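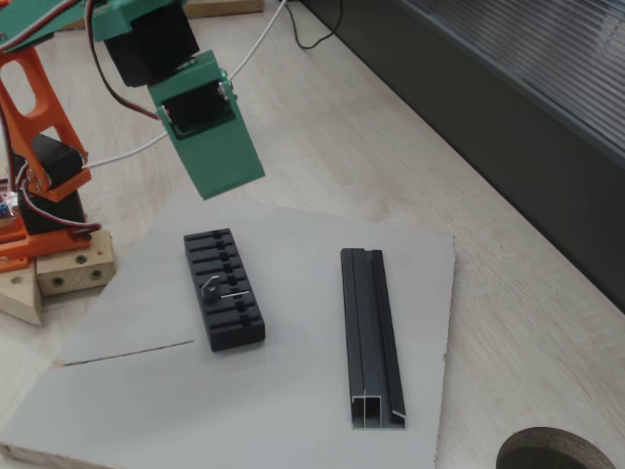
Sukureo Opens Repair Library in Drernell, Lending Tools and Teaching Residents to Mend Household Goods

DRERNELL, November 24, 2018 — Sukureo, a cooperative for household repair, announces the opening of its first repair library in the former Erraji shoe store. Residents of Drernell and the nearby villages can now borrow hand tools, book a workbench, and take evening classes in the mending of furniture, lamps, bicycles and clothing.

The library starts with a collection of 568 tools. The most of them were given by families in the town after a call for donations in June. Each tool has been cleaned, checked and marked with a number, and it is listed in a paper catalog which stands at the front desk. A member may take home up to three tools at one time and keep them for two weeks. The loan can be renewed once if no other member is waiting for the same tool.

"In my childhood, a chair with a broken leg was a chair with a broken leg. It was not garbage," said Abdelghani Abdel Rahman, founder of Sukureo. "My father glued it in the evening and we sat on it the next day. Today many people would like to do the same, but they have no clamp, they have no place to make dust, and they are a little afraid to begin. We want to help with these difficulties."

Mr. Abdel Rahman worked for many years as an upholsterer before he started Sukureo at his own kitchen table. At first the cooperative held small repair evenings in the hall of the Clanero housing association, where visitors brought mostly toasters and trousers. The evenings became popular, and the hall became too small. On some occasions people waited on the stairs with their lamps in their arms. When the Erraji store closed, the owners of the building offered the rooms to Sukureo with a lease of three years and a reduced rent.

The ground floor has kept the long wooden shelves from the time of the shoe store. They hold now the planes, saws, chisels, drills, soldering irons and sewing boxes. The fitting area by the window has been changed into a reading corner with manuals and pattern books, which can be read on the spot or copied for a small price. The workbenches are in the back rooms, together with a sink, a cutting table and a cabinet for glue and paint. The cabinet is locked outside of the opening hours.

Membership costs 69 dollars for one year and is valid for all persons in the same household. Students and retired persons pay half of this amount. A person who doesn't wish to become a member can still attend a class or rent a bench by the hour. Sukureo asks no deposit for hand tools. For power tools, the member must first take a short safety lesson, which is free of charge and is given at the beginning of every evening.

The program of classes for the winter season is as follows:

Loose chairs and tables. How to take a joint apart without damage, remove the old glue and clamp the piece again. Participants bring one chair of their own.

Lamps and cords. Replacement of plugs, switches and sockets on table lamps and floor lamps. Ceiling lamps and fixed wiring are not a part of this class.

The bicycle in winter. Cleaning, brake cables, chain and lights. Bicycles may stay in the workshop overnight between the two parts of the class.

Zippers, hems and elbows. Mending by hand and by sewing machine. Machines are available, but participants who have a machine at home are encouraged to bring it and learn on it.

Sharp edges. Sharpening of kitchen knives, scissors and garden tools on a stone. Children under 14 must come with an adult.

All classes are held in small groups and the language of teaching is English. The teachers are craftspeople from the region, and they receive a fee for their work. It was important for the cooperative that their knowledge is paid properly, also when the prices for the participants must stay low. A part of the classes will be repeated in spring, and a class about wicker and cane seats is in preparation.

Sukureo doesn't repair objects on behalf of the owners. Visitors do the work with their own hands and a member of the team stands beside them with advice. There is also no promise that every object can be saved. Microwave ovens, gas appliances and car parts are not accepted in the workshop for reasons of safety.

"Sometimes we open a radio together and we find that the part is burned and is not made anymore," said Mr. Abdel Rahman. "Then we say it clearly, and we keep the screws and the knobs for another radio. The visitor is a little sad, but he has seen the inside of his radio, and he comes back the next week with something else."

For the tool collection, Sukureo continues to accept donations. Especially needed are long clamps, wood rasps, metric wrenches, a second overlock sewing machine and good scissors for left-handed people. Tools with rust are welcome when the rust is only on the surface. The cooperative asks donors kindly not to leave boxes in front of the door during the night, as the sidewalk is narrow there and is used by people with wheelchairs and strollers.

The library is open in the afternoon and evening, and in the morning before market days. The entrance is from the side of the fountain and has no step. Places in the classes can be reserved in person at the front desk or by telephone during the opening hours. Reservations for the winter season are accepted from today.

About Sukureo

Sukureo is a member-owned cooperative for household repair, based in Drernell. It lends tools, offers workbenches and organizes classes for adults and families. The cooperative is financed by membership fees, class fees and private donations.

Press contact

Abdelghani Abdel Rahman, Sukureo, former Erraji store, Drernell. Journalists who wish to visit the library or attend a class are asked to announce themselves one day before at the front desk.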